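Chapter 3
Why We Put Things Off

I wrote the first draft of this chapter in a single night, nine days after it was due. My editor, Kirsty Gourlay, has asked me to mention that. So let's start there, with me at the kitchen table, a cold cup of tea, and a very strong wish to clean the oven instead.

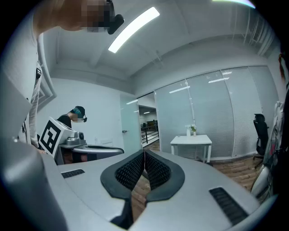
Reading time: 22 minutes

Most people think putting things off is a problem with time. You didn't plan well, you lost track of the week, you need a better calendar. I believed that for years (I own a shameful number of calendars!) and it never helped me much. What changed my mind was a student in my evening class, Beatrice Rotich, who kept a diary for 30 days. Every time she dodged a task, she wrote down what she was feeling right then. "Busy" hardly came up. "Bored" came up a lot, and so did "worried I'll do it badly."

That diary is the backbone of this chapter, and we'll come back to it in Section 3.2. For now, just hold on to the idea that delay is often a way of getting rid of a bad feeling — and it works, for an hour or so, and then the task is still sitting there and you feel worse.

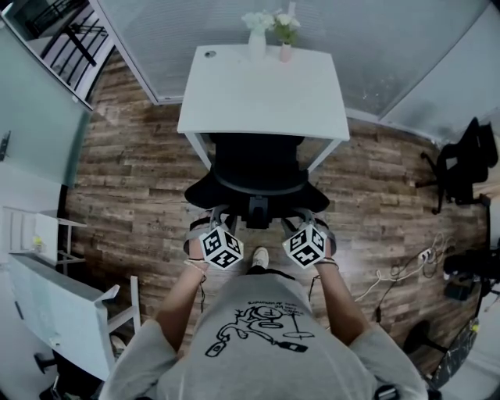 Now, some delay is perfectly sensible. If you wait to reply to an angry message until you've had some sleep, I wouldn't call that putting things off, and neither would most researchers. The kind we care about is the kind you'd talk yourself out of if you could: you mean to do it, you expect to be sorry if you don't, and off you go to reorganize the spice rack anyway.

Before you read on, try this. Write down one job you've been avoiding, and next to it the first feeling word that pops into your head. Keep the paper. You'll need it for the exercise on page 67.

Key terms: delay, intention, mood repair, task aversion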